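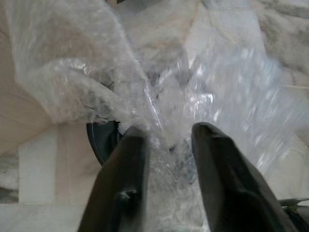 Clear plastic packaging at the gripper. Thin film is graded as the hardest material in the clearance sequence.

When Skoka delivers a flat-pack cabinet or a boxed appliance, the last part of the job is the packaging. Somebody has to flatten the cardboard, gather up the plastic, check that no fixings or instruction cards are going out with the waste, and leave the customer's room clear. The firm calls this stage clearance. It has always been manual, it has always come at the end of a shift, and for most of Skoka's history it did not appear on the job sheet as a separate item.

It does now. Since October the company has run clearance work with a two-armed machine, worked by a person who sits a short distance away with a controller in each hand. The arms are bought in. The software that turns hand movements into arm movements, and keeps a record of both, is called Rurkeo. Sessions take place in furnished rooms, with the householder's own tables, shelves and belongings left where they are.

Hanna Witkowska runs the project. She spent several years on delivery crews before moving to planning, and her interest in the machine is a practical one. "Clearance is repetitive work in a place that is never the same twice," she says. "The box is the same box. The room is somebody's room."

The record is the product of each session. Rurkeo stores what the cameras saw, where the arms were and what the operator did with the controllers, and this material is used to train a control model that is meant, eventually, to carry out parts of the sequence by itself. The log stands at roughly 259 completed sessions. Witkowska will not put a date on unattended running and says the question comes up mostly from people outside the firm.

Cardboard was the easy part. A flattened carton has edges, a known thickness and a stiffness that does not change much between attempts. If a finger gets under it, it lifts. Film and bubble wrap behave differently. The sheet has no fixed shape, it reflects light in a way that confuses depth estimates, and it shows whatever lies behind it. An operator looking at the wrist camera's picture may take a fold for the near surface when the near surface is a hand's width closer.

The working method is to find a place where the material has already bunched and close on that. Corners and flat areas are left alone. The grip is taken low, the arm is raised slowly, and the operator waits for the hanging part to settle before moving sideways.
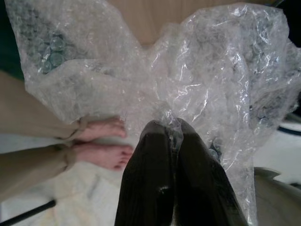 A fold of bubble wrap held between the two gripper fingers.

The waiting was not in the first version of the procedure. It was added after operators compared recordings and found that the quickest of them were also the ones who dropped the sheet most often. A dropped sheet has to be found and gripped again, and the time lost is greater than the time saved.

Comparing recordings is one of the larger changes to the job. On a delivery crew, technique is passed on by watching whoever is next to you, and it varies from van to van. Operators on the project review each other's sessions on Friday, with the controller traces shown beside the video. Witkowska describes the first few reviews as uncomfortable. People who had cleared rooms for years without comment were being asked why their left hand had stopped moving halfway through.

The review now follows a fixed form. Each operator picks one session that went badly and one grip worth copying. Speed is recorded but is not discussed unless the operator raises it.
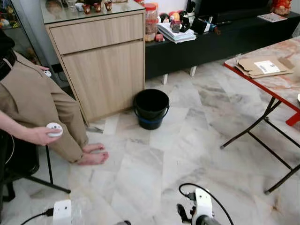
SKOKA — Home Clearance Section

The section has 18 people on its list, of whom four are qualified to operate. The rest are crew members who rotate through for set-up, checking and resets. Qualification involves a supervised period on cardboard, a second on mixed paper and card, and a third on film. Moving from one stage to the next is decided on error rate.

The physical load has shifted from the back and knees to the forearms and eyes. Clearance by hand means bending, kneeling and carrying. Operating means sitting, holding both hands in mid-air for long stretches and concentrating on small movements. The section tried several ways of dealing with this, including armrests, which operators rejected for limiting their reach. What remained was a shorter working block and a change of person at the end of it. The operator who comes off does the next reset, so that nobody sits for two blocks in a row.

Pay took longer. Operators had been graded as crew, on the grounds that the task was the same task. The case against was put by the operators themselves and rested on the recordings: the judgements made during a session were being kept and used again, where those made on a normal delivery were not. Skoka accepted part of the argument. There is now an operator's allowance, paid by the block, and it continues when a session is thrown out for technical reasons.
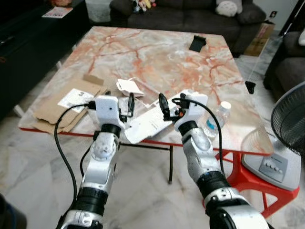 Set-up has become a skill of its own. The base has to stand where both arms can reach the work without stretching, the cables need enough slack for a full sweep, and the table must not shift when something is pressed against it. Crew members who had little interest in operating have turned out to be very good at this. One consequence is that a second grade is being drawn up for set-up work, with its own training notes.

Sorting is still decided by people. The machine can be guided to pick up a printed card, but whether it is a warranty, an instruction leaflet or an advertisement has to be settled by someone reading it. Under the present rules anything with print on it is set aside for the householder, and the model is not trained to make that choice. Witkowska expects the rule to stay in place for some time. Complaints about missing paperwork were common in the manual years and she has kept the file.

Vuron, which supplies the section's replacement gripper parts, has offered a softer finger pad for film. It holds thin material with less force but picks up dust, and has to be wiped between blocks. Two operators prefer it. The other two have gone back to the standard finger, and for the moment the section keeps both in stock and logs which was fitted.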